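Ticket 416: Club booking page drops the last court slot of the evening 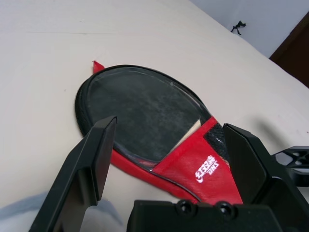 Opened by: Revathi Unnithan
Assigned to: Omid Asadi
Product: Patham booking module
Priority: 3
Status: Resolved

Problem as reported

Members booking a table tennis slot on the club site can pick any start time up to 8:00 PM. The 8:30 PM slot shows in the list but disappears when the form is submitted. The page reloads with an empty time field and the message "Select a valid time." Same result in two browsers, logged in or as a guest. Squash and badminton bookings save normally.

Omid Asadi
Cannot reproduce on the test site with default opening hours. Please send the closing time set under Venue > Hours, and the slot length for table tennis.

Revathi Unnithan
Closing time is 9:15 PM. Slot length is 45 minutes. Squash and badminton are both set to 40.

Omid Asadi
Reproduced with those values. An 8:30 slot of 45 minutes ends exactly at closing time. The list is built with "ends at or before closing" and the form check uses "ends before closing," so the slot is offered and then refused. A 40-minute slot ends at 9:10 and never hits the check.

Workaround: set closing time to 9:16 PM. This does not add a slot to the list. Opening hours on the public page will be off by a minute until it is changed back.

Revathi Unnithan
Workaround applied. 8:30 now saves. Confirmation email goes out with the right time. The calendar export still leaves the booking out.

Omid Asadi
The export reads a cached copy of the hours. Go to Tools > Cache > Rebuild, then download the file again. Old files will not update.

Revathi Unnithan
Rebuilt. Export has 149 rows, which matches the bookings page.

Setareh Najafi
Form check changed to match the list. Added a test for slots that end on closing time, and one for venues that close at midnight, where the same comparison was used. Fix is in build 17, released 2022-07-08.

After updating:
Set closing time back to 9:15 PM.
Rebuild the cache once more.
Make one guest booking at 8:30 PM and cancel it.

Revathi Unnithan
Done. Booking saved and canceled, export correct. OK to close.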